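Section 4: Setting up the fridge task

By now you should have the arm powered up and the wrist camera calibrated (Section 3, and please don't skip it, I did once and lost a whole Friday evening). This part covers the fridge task, the one our club takes to the Drolcombe meet in January. I wrote it for new members, so if you've been around since last season you can probably skim down to the cautions.

What you need: the small white fridge, the yellow basket, the fruit box, and the laptop with the Bayram control software on it. Canan Yalçınkaya keeps the spare cables, so ask her before you go digging in the cabinet!

1. Put the fridge next to the table and leave it unplugged. We only use it as a box with a door.

2. Swing the door open all the way by hand. Opening it with the arm is a separate task (Section 6) and a much bigger headache.

3. Set the yellow basket on the table, near the corner closest to the fridge. It has to start empty.

4. Pick two pieces of fruit that don't look alike and put them on the compartment floor, near the middle. I like one smooth and one wrinkled, because the wrinkled kind really gives the grasp planner something to chew on.

5. Leave a small gap between them. If they touch, the software tends to see one big lumpy fruit and aims for the middle of it (funny the first time, less so after that).

6. Load the profile called Flosau and set the arm speed to 50. You can go faster once you've had a few clean runs.

7. Move the arm to the ready pose, below and in front of the compartment, with the gripper pointing at the fruit. 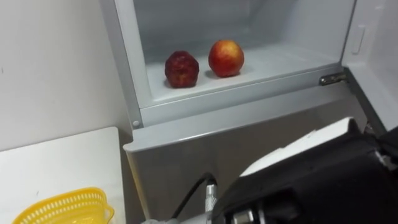 8. Check the live view on the laptop before you hit Start. You want both pieces fully visible, with no glare washing out the back wall. Bülent Yurt likes to turn off the lamp over the bench for this and I've come around to his way.

9. Press Start and keep one hand by the stop button until the arm is back in the ready pose.

Note: the software saves a log for every run. We had 234 of them by the end of last season, so type something useful in the name box. "test again" doesn't help anyone.

Caution: watch the cable near the gripper. Make sure it has enough slack for the whole reach and can't snag on the front of the fridge.

Caution: never reach into the compartment while the arm is live, even just to nudge a fruit. Pause it first, wait for the amber light, then go in.

If the gripper stops short of the fruit, rerun the calibration from Section 3. If it squeezes too hard, lower the grip setting from 1,000 to 800 and try again with a fresh piece.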